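January 12, 2021
Respiratory physio bench notes, Astcombe workshop

Back in after the break. Main job is still the home spirometer housings for the long Covid follow-up group. Zinhle Mkhize wants a first batch ready for the clinic before the next round of patient calls, so today went on the mouthpiece collar and the flow sensor seat.

Collar first. The printed ones come off the Kandesen slightly oval and the disposable mouthpieces rock in them. I opened three up with the Dremel and a fine sanding drum, low speed, and stopped as soon as the cardboard tube pushed home without a twist. Two are good. On the other I went too far on one side and it leaks, so it is in the scrap tin. I have put a bit more clearance into the drawing and will print again tonight.

Checked the good ones against the calibration syringe. Slow strokes read close to the syringe volume each time. Fast strokes read low, as they did in September, and I still think it is the seat and not the sensor. When I press the housing together by hand the fast reading comes up. A thicker gasket is the obvious thing to try. There is a sheet of it in the Tamayo box under the window, but the label has come off and I don't know what grade it is. Zinhle may remember.

Talked to her on the phone after lunch. Her points, so they are not lost:

The patients get tired before they finish. Several told her they can manage one good blow and the second is already poor, and that a long set of instructions makes it worse. She wants a single card, large print, with the rest stop written in as a step of its own. Some have good days and then are back in bed, so a missed reading should not set off a reminder straight away. She suggested waiting 24 hours. Fine by me, it is one line in the settings.

She also asked if people can do the test sitting down. Yes, as long as it is the same chair and the same way each time and they write it on the sheet. Feet flat, nothing tight round the middle — she would like loose clothes mentioned on the card.
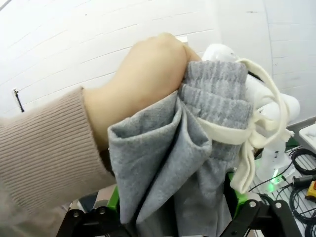

Still to do

- Reprint collars with the new clearance, check fit before any sanding
- Find out what the gasket sheet is, cut two seats, repeat the fast strokes
- Draft the card and send it to Zinhle, one side only
- Change the reminder delay
- Order more filters. We have just over a box left and I used more than I should have today
- Wipe test on the housing plastic. The clinic's wipes made the old one go cloudy

Left the syringe on the bench under the cover. Please don't move it to the cold store, it has to be at room temperature for the morning check.

2 comments · 3 shares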